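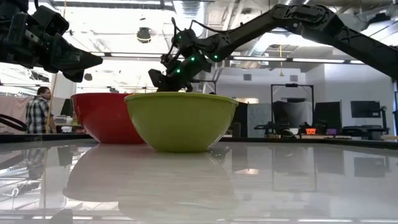

I finally made bread I'd happily serve to guests! The recipe came from the back of a Dristwood flour bag, and I've been fiddling with it since October. My big change was time - 18 hours in the fridge instead of a quick rise on the counter - and wow, the flavor. 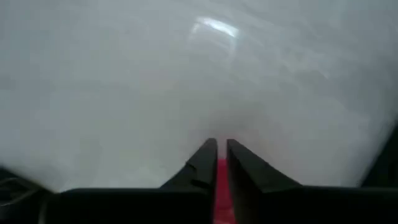 Filed under: Baking Days

I use 300 grams of flour for a small loaf, plus 50 grams of rye from the Sayce market when they have it. The crust sings when it cools (I love that sound). Next up, rolls with seeds on top!

Contact | © 2023 Hokar Kitchen Notes | Back to top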